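Plallardale Robotics Forum > Teaching by Demonstration > Teleop

Thread: Picking up a tote by the strap, hand guiding or remote?

sasten_arm
Joined: September 2025
Posts: 8

I'm recording demos for a bag task. The goal is to grab a tote by its strap and lift it straight up. I drive the arm with a leader arm from the next desk and watch only the wrist view. Rigid objects went fine. With the bag I keep closing on the front panel along with the strap, and then the whole thing folds over.

Typical start, before I close in:
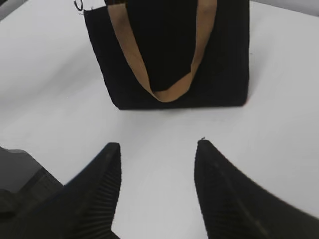 Wrist view at the start of a run, fingers open.

The strap hangs down the front in a V and I have been going for the low point. Is that the wrong spot? Should I give up on remote and move the arm by hand?

jidine
Posts: 1,127

The low point is the hardest place on it. The strap is lying against the cloth there and it has a twist in it. Go for the left side, higher up, where the band looks flat and wide. You'll need to raise the wrist first, the top of the bag is out of view from where you are.

Also, tan on black is about as easy as it gets for the camera. I would sort out the motion before changing anything else.

Nomvula Mahlangu

I'd do this one by hand. When I hold the wrist and push it in myself I can feel when the finger slides behind the strap. On the leader arm I feel nothing and I squeeze too late. Took me 6 tries to get a clean lift by hand, and I never got one by remote.

jidine

Disagree. If you hand guide, your arm ends up in the camera half the time and the policy learns from pictures it will never see again. Remote is slower to learn but the data is usable.

Nomvula Mahlangu

Only if you record while guiding. I save the joint path, let go, and replay it with the cameras on. No arm in the picture.

jidine

And the bag is in exactly the same place for the replay? Cloth doesn't go back the way it was.

Nomvula Mahlangu

Not exactly, no. I throw out the bad replays. It's more work, I'll give you that.

sauerland_k

Whichever you pick, don't start every demo with the bag square in front of the fingers. I did that and mine could only do the one pose. Turn it, slide it, let the strap fall differently. And slow down for the last bit before you close.

sasten_arm

Thanks all. Staying with remote for now. Tried the left side of the strap this afternoon and got 4 clean lifts out of 8. The other runs still caught cloth. I'll try a steeper approach next and post the numbers.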